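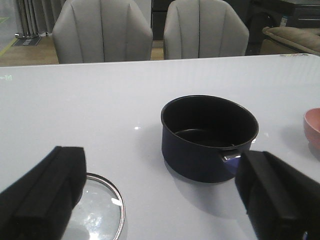

Tralamach kitchen evening, speaker notes, 1 August 2026

SLIDE 1: Pot, lid, bowl
- say hi, thank Kedbridge for the room, 10 seconds max
- dark pot, glass lid, pink bowl on a white table. Ask: where does the lid live in your kitchen? Wait for hands
- lid flat on the table, pot open. Most of us do this mid cooking

SLIDE 2: Lids
- lids are the whole problem. Pots stack, lids slide
- flat on the counter = ring of water underneath when it's hot. Wipe before it dries, esp on a glossy top
- glass lids: let them cool before the sink!! tell the Codness story (short version)
- rim collects grease where metal meets glass. Old toothbrush, dish soap

SLIDE 3: Putting away
- widest pot goes on the bottom, obvious but say it
- bowls nest seperately, not inside the pot, they chip
- side handles: all facing the same way or the cupboard door wont shut
- my own cupboard, 19 inches deep, fits 2 stacks. Anything behind that I forget I own
- lids upright in a rack. Seol handout has the sketch, pass round NOW not at the end

SLIDE 4: What to keep
- one deep pot, one small, a pan. Argue about the pan later
- lid with no pot, out it goes
- April swap table: took home more than I brought. Pause for laugh, move on if none

SLIDE 5: Questions
- someone will ask about dishwashers. Check the bottom of the pot, or the maker's leaflet. Dark finishes can go dull
- skip vinegar unless asked, running long
- remind them chairs back agianst the wall, handouts by the door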